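4.3 Failures that never reach the object

Most of the literature on household manipulation is about grasping, and so, when we began, was ours. We had strong views on fingertip friction. We then ran the fetch-and-tidy suite on both policies, Kimivance and Sastanix, and found that a good share of the lost episodes ended before friction had any chance to matter. The arm simply went somewhere else, and stayed there until the clock ran out.

The suite contains 615 simulated episodes spread over 32 room layouts, each with one chore: clear a cup, move a block to a tray, put a cloth in a basket, and so on. A person asked to do any of these would be done before they had finished complaining about it. The policies were given 20 seconds per episode, which we considered generous in June and now consider an act of cruelty to whoever has to watch the replays.

Of the 615 episodes, 452 ended with the object where it should be. We sorted the remainder by hand into three groups. The first is the ordinary dropped or badly held object. The second is the right motion carried out on the wrong item, a mistake with a long tradition in human households. The third we call wandering: the hand leaves the work surface, loses sight of everything the instruction mentions, and carries on with apparent confidence. This section deals with the third group, as it is the one our earlier scoring scheme failed to notice at all.

Wandering was hidden from us by the way we kept score. The Dai benchmark, from which we took our original measures, gives part marks for smooth motion and for avoiding collisions. A hand hovering over bare floor is very smooth and collides with nothing. Under those rules a robot that drifted away from the table and did no work whatever could score better than one that reached for the cup and knocked it over. Anyone who has shared a kitchen will know the human version of this strategy. We have since removed the part marks.

The wrist view makes the problem plain. In Figure 7 the tabletop is overhead, the gripper is open, and there is no object to be picked up anywhere in sight. What remains is a great deal of veined brown surface. A policy that relies on the wrist camera has very little to go on from such a position, and the texture offers plenty of dark lines and loops but no hint about which way the chore lies.

We tried two remedies. The first was to add a fixed overhead camera, which helped in open rooms and did much less where furniture got in the way — tables being, unhelpfully, the sort of thing that gets in the way of cameras looking down. The second was a small recovery module, Stidura, which compares the current wrist view with the one from the start of the episode and, when the two have nothing in common, takes the arm back to its opening pose. It is not clever. It is roughly what people do on walking into a room and forgetting why. It does mean that the policy gets a second attempt while there is still time to use it.

Figure 7. Wrist view in simulation, with the gripper open below the level of the tabletop.
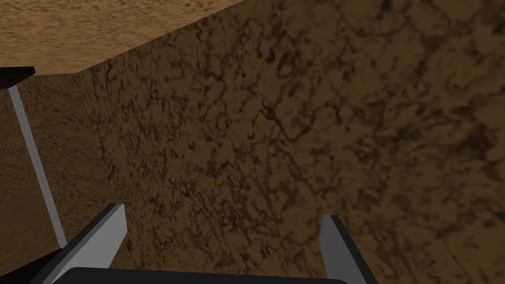

The recovery module has a cost, and we would sooner state it here than have it found. Returning to the opening pose uses up time, and a policy that was merely taking a long way round is now sent home for its trouble. Sastanix, which likes a long way round, suffered more from this than Kimivance did. A longer time limit would hide the difference, so we have left the limit alone and report both policies with the module on and off. Neither should yet be left in charge of the washing-up.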